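Banard Shape Board – User Guide

Section 2. Placing the board and the pegs

Please read this section before the first use. The board must stand on a flat surface, with the holes looking up.
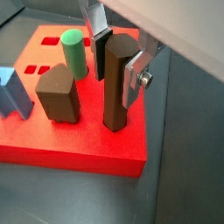
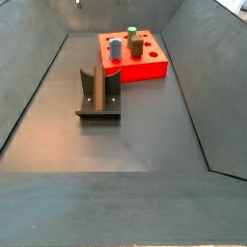
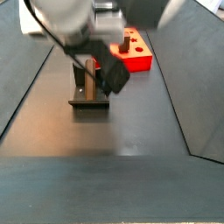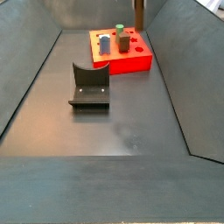

Fig. 2 – The red board and its pegs.

1. Put the board down and press lightly on each corner. If it rocks, move it to another place.

2. Turn the board until you can see well the star hole and the round hole.

3. Take one peg and compare its end with the holes. The brown peg has the form of a small house, so look at which side its point is.

4. Hold the peg straight above the hole and lower it slowly. When it stops too early, lift it, turn it a little and try again.

5. Continue with the next peg. The order is free, but we advise to fill the back holes first – your hand will then not touch the pegs that stand already.

6. To take a peg out, pull it straight up. Do not lift the board by its pegs.

Note: The pegs stay higher than the top of the board. This is normal and you must not hammer them.

Note: The color of the peg does not tell you the hole. Only the shape does.

Caution: Small parts. Keep the pegs away from children under three years.

Caution: Do not put more than 2 boards on top of each other in storage, and take out all pegs before.

Cleaning: Wipe the board with a soft cloth and let it dry with the holes down. For a lost peg, write to Roos Van Rooij at Tromside and give the article number 793.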